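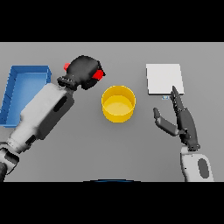
Figure 3. Simulated tabletop task, left hand closed on the red object.

4.2 Grasp phase and arm assignment

The policy is trained on demonstrations collected in simulation by two operators and replayed at a fixed control rate. Each demonstration is split into a reach phase, a grasp phase and a transport phase, and the split points are found from the finger joint signals alone. We did not use object pose for this step, as pose is not available to the policy at test time. The grasp phase begins when the summed finger velocity of either hand crosses a threshold and ends when it falls back below that threshold for five control steps. In Figure 3 the left hand is closed around the red object between the blue bin and the yellow container, while the right hand is open and holds nothing. Configurations of this kind are hard for a single joint action head. The loss is spread over all finger joints of both hands, and the idle hand contributes targets that carry little information about the task. In early runs the policy learned to copy small operator motions of the idle hand before it learned to close the active one.

We address this with a per-arm activity weight. Let a_L and a_R be the activity scores of the left and right arm, computed over a sliding window of joint velocities and normalized to sum to one. The loss for each arm is multiplied by its score plus a constant floor. The floor keeps the idle arm from drifting. Without it, the idle hand wandered toward the center of the table in long rollouts and sometimes struck the container. The scores are used in training only and add no cost at test time.

The training set contains 774 demonstrations after filtering. A further 183 were removed because the object left the table or the operator ended the recording early. Object positions were drawn at random within the reach of both arms, and the container was kept within a narrow central region. Filtering rules were fixed before any policy was trained and were not changed later. The simulator build and asset set are those of the Lurkolico release described in Section 3, frozen on 1/26/24.

4.3 Initial states and resets

A reset places both arms in a nominal pose, sets the object poses from a stored seed, and lets the physics settle before the first observation is recorded. The same list of seeds is used for every method, so differences between methods are not due to easier layouts.
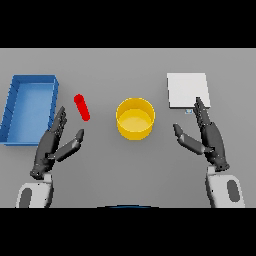
Figure 4. Simulated tabletop with both hands open and the red cylinder on the table.

Occlusion by the hands was a concern in choosing the nominal pose. The policy receives one fixed view and has no wrist cameras, so an object hidden behind a hand must be recovered from context or from later observations. We wanted a pose in which the object to be grasped is in plain view and the hands cover little else. With the hands open and upright, as in Figure 4, the red cylinder is clear of the left fingertips and the yellow cup stands in the space between the two hands. The right fingertips overlap one corner of the white panel. We accepted this overlap because the panel does not move during the task and is not a target. Raising the table in the view would have removed it, at the cost of a smaller image of the cylinder.

We tested the effect of occlusion on its own by masking the region of the observation that contains the cylinder for the first 65 control steps of each rollout. The baseline with a joint action head often closed its hand too early under this mask. The weighted model tended to hold its reach pose until the object came back into view, then finished the grasp. We do not claim that the activity weight was designed for this case. One likely cause is that the weight lowers the share of loss placed on frames in which both arms move slowly, so the model is less strongly tied to the timing of the demonstrations.

Each method was run on 80 held-out seeds. A rollout counts as a success if the object comes to rest inside the target container before the time limit. Contact with a non-target object is logged but does not end the rollout. Failures were sorted by phase by two of the authors (Hrytsenko and Xaba), working separately, and cases in which they differed were settled by replaying the stored states. Most remaining failures of the weighted model fall in the transport phase, where the object slips during wrist rotation. Section 5 returns to this point with the friction study.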